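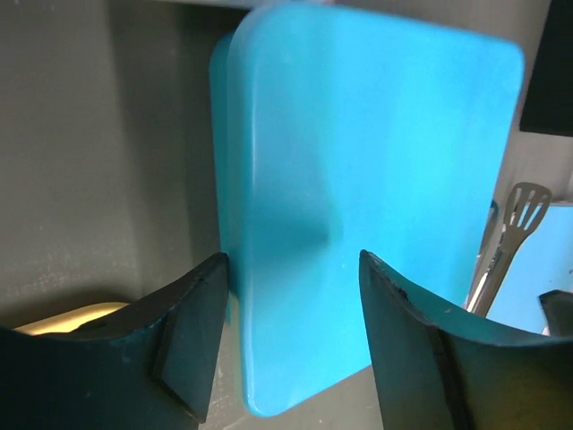
Getting plastic cutting boards clean again (the thin bendy ones and the thick ones)

Quick one today, dinner's on in an hour.

Plastic boards get gross. Onion smell, orange stains from carrots, that slimy feel you notice when you stack them. Took me years to do this properly and it's maybe ten minutes of work.

What you need
Dish soap, hot water
Baking soda
Plain white vinegar
Stiff brush, I use a Kalten one, any will do
A rack or something to lean them on

Steps

1. Scrape off the bits. Into the trash, not the drain.

2. Wash both sides with hot water and soap. Edges too. Most people skip the edges and the corners, and the gunk sits right there.

3. Wet the board, sprinkle baking soda all over, scrub in small circles. Go with the knife marks, then across them.

4. Leave the paste on for ten minutes. Longer for tomato or curry. Go do somthing else.

5. Rinse, wipe with vinegar for the smell, rinse again.

6. Stand it up to dry. Never flat on the counter, the underside stays damp. And leave a gap between boards, don't put them face to face untill they're bone dry.

Still stained? Sunny window for an afternoon. Works on carrot, so-so on beet. Turmeric, good luck.

Dishwasher? Check the board first. My thick one is fine on the top rack. Thin one came out curled like a potato chip.

When to toss it: deep grooves you can feel with a fingernail, fuzzy bits coming up, or a smell that's back the next day. I go through mine every Augst or so.

Wood boards are a whole other page, don't soak those. Will get to it Thursday.

56 comments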